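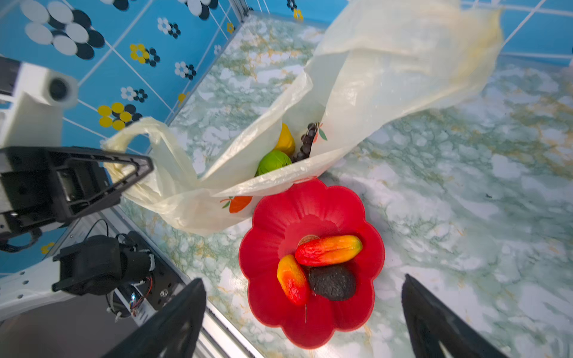 Re: Fake fruit for the lobby table

> Did the Ghasemi order ever get emptied out? And is the red bowl
> big enough, or should I bring my wooden one on Tuesday?

Started on it! The red flower bowl has the two long red-to-yellow ones in it (mangoes? papayas? I can't decide) plus that dark bumpy thing, and I love it already. The grapes are still in the bag with the yellow one and the green one. I'd like the grapes on top, hanging over the petals a little – so maybe do bring yours too, and we'll put the leftovers in it. I can be there by 2 if somebody unlocks.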